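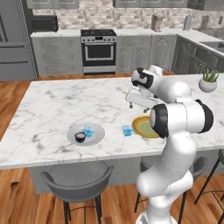
Slide 5: Marble island with gray veining, two plates set out.

Start with the stain question, they always ask it. Marble etches. Lemon juice, vinegar, wine. Sealer slows down stains but does nothing for etching. Say that twice.

Go to the Vollby price sheet. 333 a slab for the honed, 703 for the polished. Cutting and delivery are extra. Mention the Rutow yard has remnants for small jobs.

Care routine: dish soap, warm water, soft cloth. No bleach, no scouring powder. Reseal in July if they sealed last summer.

Pass the Skyrme sample around. Let them feel the honed side.

Leave 5 minutes for questions, then on to sinks.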